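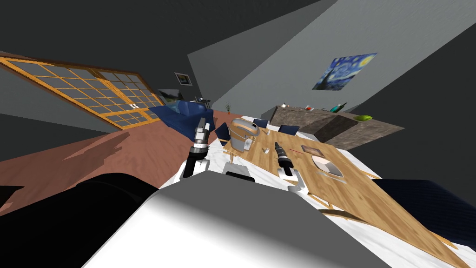 Ticket: Validator rejects episodes under rule 2, dining room scene
Product: Trisevo validator
Reported by: Zokamel, simulation group
Component: rule checks, two-arm tabletop set
Priority: normal
Status: resolved, documentation change pending

Problem

We run the Hindach acceptance rules over every batch before it goes to review. The April batch has 2,000 episodes, all in the dining room scene. The validator rejects 93 of them, all under rule 2 (hand clearance over a work surface). No other rule fails on these episodes.

Rule 2 as printed in the guide:

"A hand that is not holding an object and is not on an approach shall keep the set clearance from the work surface. A hand may stay inside the clearance for no more than 2,000 ms."

We read this as a limit on each stay. The validator seems to add the stays together. An episode with several short dips towards the table is rejected even when each dip is well inside the limit.

Expected: pass.
Result: "R2 FAIL, dwell exceeded, hand=right".

Steps to reproduce

Load any rejected episode.
Run the rule checks with the standard profile.
Open the event list and add up the right hand entries marked INSIDE.
Compare the sum with the dwell value in the report. They match.

Log

09:10 – Support. Report received. Please send the rules file, the validator log and a still from one rejected episode with both hands in view. Please also confirm that the table is tagged as a work surface. If the tag is on the whole furniture group, the chairs count too and the clearance is measured from the nearest chair back.

10:25 – Zokamel. Files attached. The tag is on the table only. The rug, chairs and sideboard have no tag.
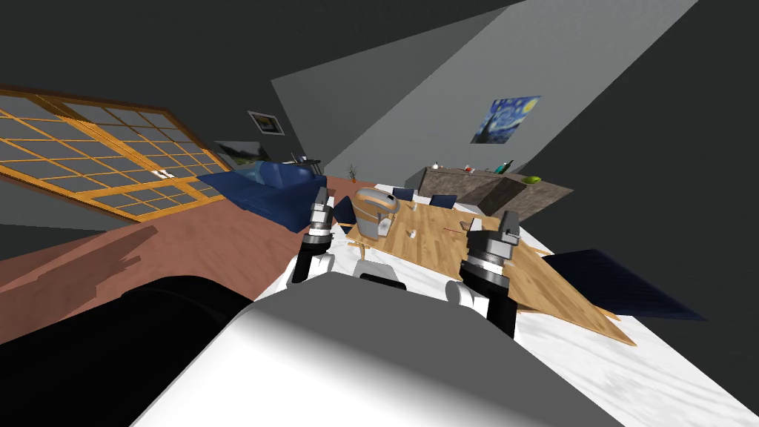

Attachment 1: right gripper open over the table, left gripper close to the kettle-like container.

11:40 – Support. Thank you. We can reproduce the result with your rules file. Two questions:

Is the dwell counter set to reset on exit?
Which version of the Hjaltadóttir scene pack is loaded? Older versions carry their own rule settings, and these are read after yours.

12:15 – Zokamel. We have no line for the reset in our file. The guide does not list it as required. The scene pack is the one supplied with the project. We did not know it held rule settings.

13:30 – Support. Cause found. The scene pack sets the dwell counter to "sum over episode". Your file is silent on this point, so the scene value stands. The guide gives the default as "reset on exit", and that is correct only where the scene pack has no value of its own.

Add this line to the rule 2 section of your file:

dwell_mode = reset_on_exit

Then clear the rule cache and run the rejected episodes again. A plain re-run will not do it, as cached verdicts are kept until the cache is cleared.

14:05 – Zokamel. Line added and cache cleared. All the rejected episodes now pass rule 2. We then ran the full batch again to check that nothing had moved the other way. No new failures.

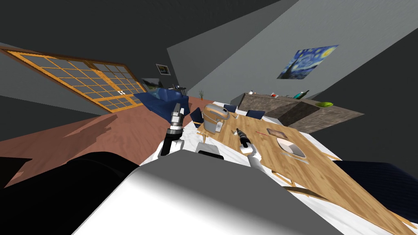

One further point on the wording. Rule 2 speaks of "the work surface", but small items on the table are not part of it. A hand can keep its clearance from the tabletop and still be very close to the top of a tall item. We would like to know whether the rule is meant to cover this. At present our reviewers mark it by eye, and they do not all mark it the same way.

14:50 – Support. It is not covered by rule 2. Clearance is measured to the tagged surface only. Items on the surface fall under the contact rule, which fires on touch and has no distance term. If you need a distance check for items, set one up as a local rule with its own number. Please do not widen rule 2 for this – results would no longer compare with those from other sites using the standard profile.

15:20 – Zokamel. Understood. We will write a local rule and leave rule 2 as it stands. Please correct the guide on the default.

15:35 – Support. Change request raised against the guide:

State that scene pack settings override the default where the site file has no value.
List dwell_mode as a required line.
Print the source of each value (site, scene or default) in the validator report.

The last item needs a code change and will be tracked separately. This ticket stays open until the guide text is published.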